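Home & Garden > Storage > Small Rooms

Stick-on hooks or proper screws?

jetorcombe_jo
Moved into a rented place in March and the landlord won't have holes in the walls. I've got 14 hooks' worth of bags and coats and nowhere to put them. Do the stick-on ones last?

plurkport73
Mine have been up two winters with no bother. Wipe the wall first, press hard, then leave it overnight before you hang anything. I only use them for bags.
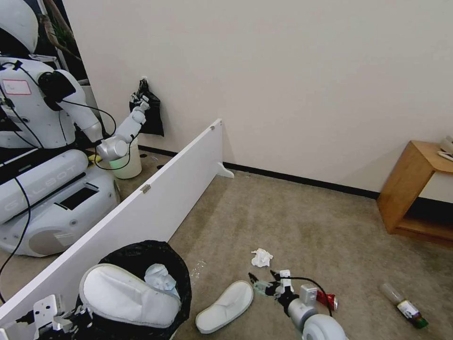
Black bag on the wall, seen in a mirror

gritandgrout
Sorry, can't agree. I had a pack of the Cekinance ones and they took a strip of paint off when I moved out. Cost me £37 from the deposit. Just ask the landlord for two screws and fill them after.

plurkport73
Did you pull them straight off though? You've got to warm them with a hairdryer and slide them down slowly - yanking is what does the paint. Small white hook, one bag each, nothing heavy.
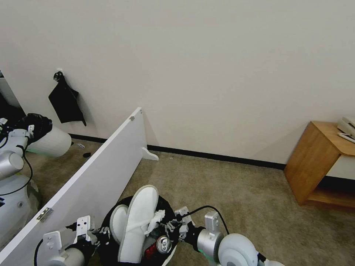

Re: Stick-on hooks or proper screws?

jetorcombe_jo
Thanks both. What about winter coats?

gritandgrout
Not a chance. Get a freestanding rail, I've had a Tuncer one for years.

plurkport73
We agree on that one then!

Back to top | Contact us | Forum rules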